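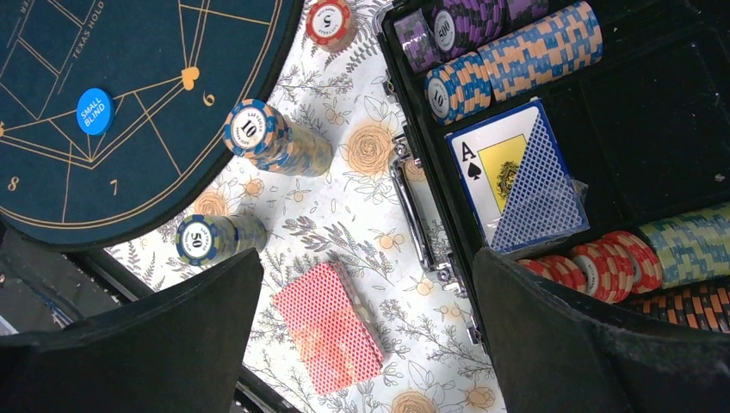

Setting up a home poker table

Cover the table with a cloth first, then unroll the mat and let the edges settle. Set the open chip case to one side, within reach.

Lift the chips out in stacks and sort them by value. We play with 200 chips and leave the rest in the case.

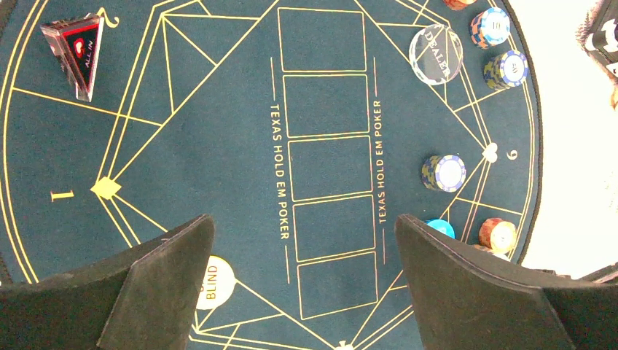
Keep the five card boxes in the center clear for the board. The dealer button goes in front of whoever deals first, and the small blind sits to that player's left.

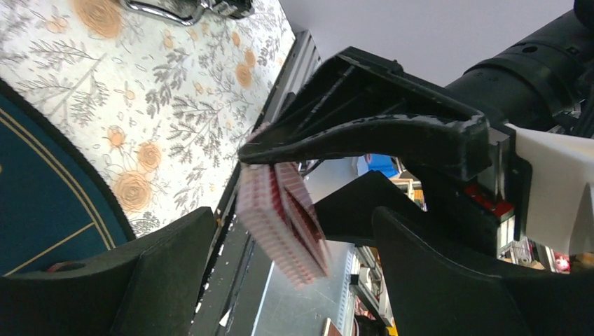 After the last hand, put everything back in the case before you roll up the mat.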